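Play Study: Parents and Children Wanted

The Mottram Center for Early Learning is looking for families to take part in a study of how young children sort and name colors during play. We need 26 more children between the ages of 2 and 5. Each child comes with one parent or guardian.

What you would do

You and your child visit our building on Breleck Street twice. Each visit lasts under an hour, including breaks. Your child plays with everyday toys while a member of our staff sits nearby and takes notes. You stay in the room the whole time and fill out a short form on the languages spoken at home. The second visit takes place in April.

Who can take part

Children must hear English at home at least part of the day. Twins and siblings are welcome, but each child needs a separate form. Children who took part in our counting study last year can't join this one.

Payment

Families receive $100 after the second visit. Parking in the Flaltholm lot is free with a pass from the front desk. We can't pay for travel from outside the county. 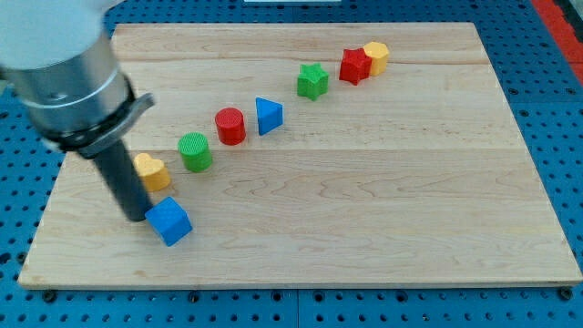
Colored toy blocks on a wooden board.

How to sign up

Call the study office at extension 285 and ask for Berenice Ochoa, or leave your name with Anca Bucur at the front desk. Please have your child's date of birth ready. Sign-up closes 15/10/2019. You may leave the study at any time, and your child's name will not appear in any report.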